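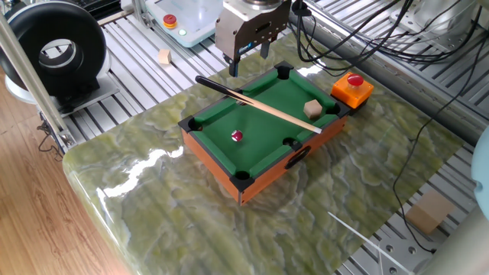 Tabletop pool table: gallery and notes

The table in this gallery is a miniature six-pocket model, kept by Werklow as part of a small collection of tabletop games. The notes cover construction, cloth, rails, pockets, cue and ball, with some remarks on upkeep. They are meant for anyone who has a similar table and wants to put it back in decent order.

Miniature tables get less attention than full-size ones and are usually thrown away when the cloth wears through. Most of them can be repaired in an evening with ordinary hand tools.

General view

Green felt, green cushioned rails, an orange-brown wooden outer frame and black plastic corner pieces. The layout follows a full-size pool table: four corner pockets and two side pockets, one halfway along each long rail. An oval emblem in black is mounted on the front of the frame, under the near side pocket.

The base

The table stands on a slab of glossy green marble. A heavy, flat base is worth having. Small tables weigh very little and will creep across a desk during a break shot, and any twist in the desk top passes straight into the bed. Check the slab with a short spirit level in both directions before setting the table down. If it rocks, pack under the slab and leave the table feet alone.

Felt

The cloth on a table of this size is normally glued, with no staples. When replacing it, cut the new piece 15 mm oversize on every side, fix one long edge first and leave it under weight for 40 minutes before pulling the opposite edge across. Use a thin coat of adhesive. Thick glue soaks through and leaves hard patches that turn the ball. Brush in one direction only, with a soft clothes brush. A vacuum cleaner will lift the edges.

Rails and cushions

The rails are covered to match the bed. On small tables the cushion is a strip of foam or soft rubber, and the rebound depends mostly on how tightly the cloth is drawn over it. Test by rolling a ball gently at each rail in turn. A dead spot nearly always means the strip has come away from the wood behind it. Ease the cloth back, re-glue and clamp lightly. The Brekke clamps we use for this have padded jaws, and a folded duster under a plain clamp does the same job.

Pockets and corner pieces

All six pockets are black. Corner pieces on miniature tables take most of the knocks and tend to crack at the screw holes. Hairline cracks can be left alone. For anything wider, take the piece off, flow a little solvent cement into the crack from behind and wait overnight before refitting. Do not overtighten. The screws only have to stop the corner from rattling.

Frame

Wipe down with a barely damp cloth and dry straight away. We use Stollarine wax on the outer faces, applied sparingly and kept well clear of the felt — wax on the cloth does not come out. Mask the emblem before waxing, as residue collects around the edge and dries white.

Cue

A miniature cue with a black butt, a light wooden shaft and a white tip, laid diagonally across the table. Roll a cue on a sheet of glass to check that it is straight. Small shafts warp if stored leaning against a wall, so lay them flat. Rough shafts can be smoothed with very fine paper, always along the grain, and should not be varnished.

Ball

The ball on the felt, left of centre towards the near rail, is a glossy red-and-white one. Miniature balls vary more in size than might be expected, and replacements should be measured with callipers before buying a full set. Mixed sizes play badly, as the smaller ball is struck above its centre and tends to hop. Wash in lukewarm water with a drop of washing-up liquid. Abrasive polish dulls the gloss quickly.

Storage

Keep the table flat, covered with a cotton cloth, away from radiators and direct sun. Green felt fades unevenly and the part under the rails will show darker if it is ever taken apart. Prorneo sells a lidded box that fits most small tables, although a stout cardboard carton is adequate. Balls should be bagged separately. Left loose in the box, they mark the frame.

Item 82 in the collection list. The next gallery page covers table football.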